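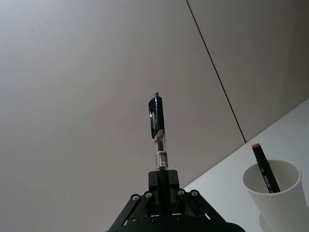 Speaker notes: Desk supplies and shared tables
Grarndale office, staff briefing, Sunday session

Good morning, and thank you for attending. My remarks concern the small items we use every day – pens and paper cups – and how they are to be kept on the shared tables.

Slide 2. Last year the Grarndale office issued 1,758 pens. Many were later found in meeting rooms and coat pockets. From November, pens will be supplied by Zaswood and kept at the front desk. The preferred type has a pocket clip and a clear lower barrel, so that staff can check the refill before asking for a new one.

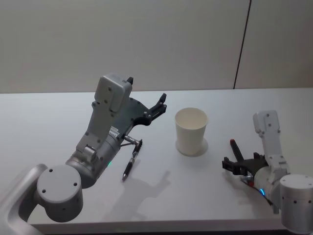
Slide 3. Each table should have a pen and a cup for it to stand in. A plain white paper cup is quite sufficient. Cups used for pens should not be returned to the kitchen. (Pause for questions on the Minari desk tidies – the order has been withdrawn.)

Slide 4. Tables are to be cleared by 8 each evening. The Alvarado building has followed this rule for two years, and its request form has been adopted here without change. Spare cups are in the stationery cupboard, second shelf.

Remind colleagues that printed copies of the form are by the door. Questions on budgets should be held until the afternoon session.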